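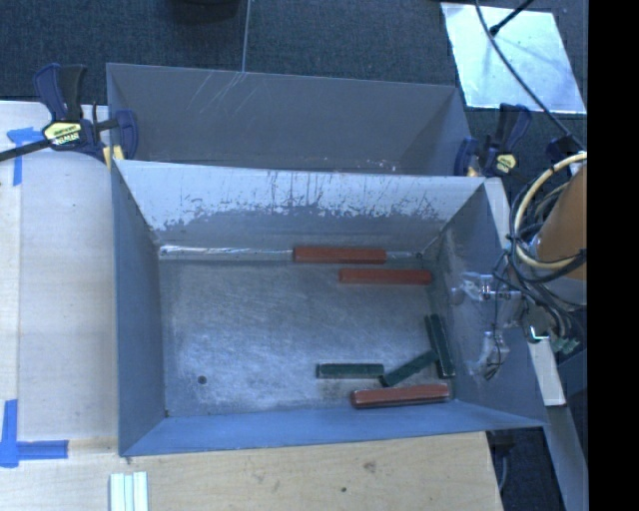
People like to say that a freight train can do the work of 80 trucks. Maybe it can. But before you believe a big number, ask a few questions about it. Which train? Which trucks? Were they full?

Start with what we can check. A freight train rolls on steel wheels over steel rails. Steel on steel is slippery, so the wheels don't rub much, and the train needs less fuel to keep moving. Try pushing a toy car on carpet, then on a smooth floor. You'll feel the difference.

Now the tricky part. Slippery is good for rolling and bad for stopping. A long, heavy train going fast may need a mile or more to stop. It isn't good at hills, either.

Trains also can't drive up to your store. Say a load of cereal leaves the Watent factory for the town of Kerna. A truck takes it to the rail yard. Then it may sit there and wait – sometimes for days – until there are enough cars to make a train. Another truck does the last six miles.

"Is the train still better, then?" Maritza Echeverri's class asked when I visited. For a long trip with a heavy load, often yes. For a short trip of 30 miles, I doubt it. All that loading and unloading eats up the time you hoped to save.

So when an ad tells you trains are always cleaner, or trucks are always faster, look for the word "always." Then ask how far the load is going, how heavy it is, and who did the counting.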